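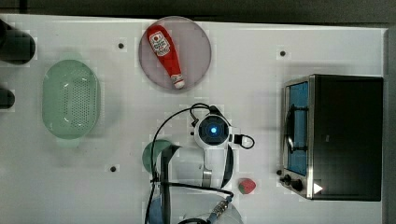 Cell 2, overhead view, kitchen set. Checked by Effie Niven, Sun 16 January.

Drarkero play-kitchen collection, pre-run inspection
Sign-off: Sheena Imrie

1. Emergency stop within reach of the operator's chair. OK
Comment: Within reach of the chair, yes. The chair has wheels. Please park it.

2. Table bolted down, no rocking. OK
Comment: Leaned on it with full body weight, which I decline to record here.

3. Arm cables free through full travel. WATCH
Comment: They clear everything at slow speed. At demo speed they like to visit the toaster oven. Retie before the long session.
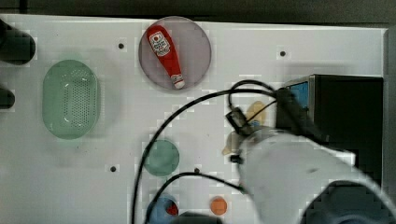

The tie we have been using is from the Saketport order and lets go when it feels like it. Haworth has better ones in the second drawer, under the ones that are worse.

4. Toaster oven unplugged at the wall. OK
Comment: Plug is taped to the leg of the table with a note on it. The arm is learning to use the door. It has no business learning to make toast.

5. Props match the sheet. OK
Comment: Ketchup, plate, colander and the small stuff. The ketchup stays on its plate for every episode in this batch. Moving it "for variety" is next batch.

6. Disk space and episode counter. OK
Comment: Counter stood at 3,144 before the first run. Target for the day is 499 more.

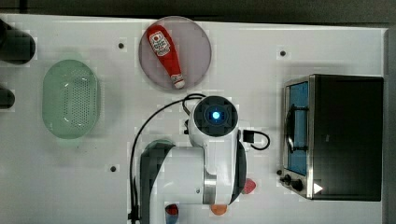 Do we keep an episode if the operator fumbles and then recovers?
Keep it and tag it "recovery." Terkum's training script sorts them out later, and the model could use the company.

7. Operator hands off the table while the arm is live. FIX
Comment: Two people reached in to straighten a prop last session. The prop did not need straightening. End the episode, press stop, then tidy.

8. Gripper fingers secure, pads not peeling. OK
Comment: Give each one a tug with the power off. 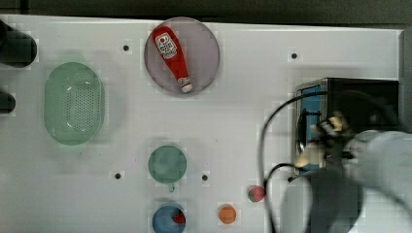 If a pad shifts during a door episode, throw that episode out and write down the number. Last June we trained on 857 episodes with a crooked finger and got a very confident policy that missed every handle by the same amount.

9. Speed limit set in the controller. OK
Comment: Set, saved, and password changed. Ask Sheena for it and have a reason.

Open items: 3 and 7. Cell may run at slow speed until both are closed.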